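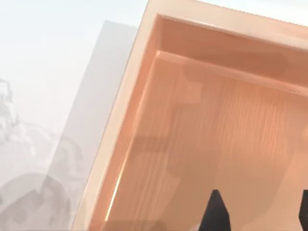 Shared workshop's homemade arm clears tables, so long as the tables are imaginary

RUDESERO – The robot arm being built in the back bay at Trorka, the shared workshop behind the old feed store, has now completed 2,037 practice runs at tidying a table. It has yet to tidy a table. The practice all takes place in simulation, on a computer that sits under a bench and keeps that end of the building pleasantly warm.

The arm goes by Nonivix, a name its builders settled on after everything easier to spell had been taken by somebody's software. It is the work of Chelsea Hartley, a retired dental technician, and Gintarė Raudsepp, who repairs sewing machines for a living and handles anything on the project with a belt in it. They have spent 700 dollars so far, a figure Hartley gives quickly and then revises to leave out the second power supply.

"We bought the first power supply because it was cheap," she said. "We bought the second one because of the first one."

The physical arm is bolted to a slab of countertop and can move its shoulder and elbow. The wrist is in a shoebox, awaiting a bearing. In the meantime Raudsepp has been running a virtual version, which has a wrist, two gripper fingers and no bearings to wait for. Members who want to see it work are welcome to pull up a stool in the evening and watch a screen.

The virtual table is white and better furnished than the workshop's break room. It has an hourglass, a potted succulent and a trophy cup. Trorka itself has never won a trophy, although it did get an honorable mention at the county fair for a gate.

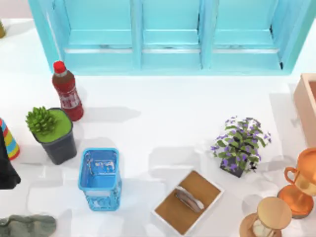 Why practice in simulation before the real arm is finished?

Mistakes there cost nothing but time. A virtual arm can sweep a bottle off a table all night, and in the morning the builders reset the program and adjust the settings. The real one would need a mop and probably a new motor.

Raudsepp keeps a log of the runs in a spiral notebook, with a column for results and a wider column for remarks. The remarks for one August evening read "reached for plant," "reached for plant," "reached past plant," and "supper." She says the plants are difficult for the software because leaves make a poor handle, and that she has left them on the table on principle.

"My kitchen has plants," she said. "I'm not moving out of my kitchen so a robot can do well."

The goal is modest. Nonivix is supposed to pick up one small item, carry it over to an open box and let go of it there. The letting go has taken longer than expected. For most of the spring the program treated dropping an object as a failure, and the arm learned to hang on to whatever it had with real loyalty. Hartley found the setting in the end. It was one line, and she had written it.

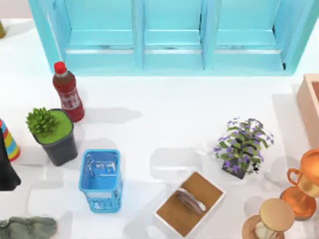

The simulated table, with the red-capped bottle at left and the trophy cup in the lower right corner.

Other members have been supportive within limits. The back bay is shared with a canoe that has been almost finished for 17 months, and its owner has asked that the arm be kept to a radius that doesn't include the canoe. A line of yellow tape now marks the agreement.

The missing bearing is on order. Once the wrist is on, the pair plan to start with a single empty box and a rolled-up sock, then work up to something with corners. Bottles will come later – capped, and filled with water.

Trorka's back bay is open to visitors from 7 p.m. on members' evenings. Closed-toe shoes are required, including for simulation.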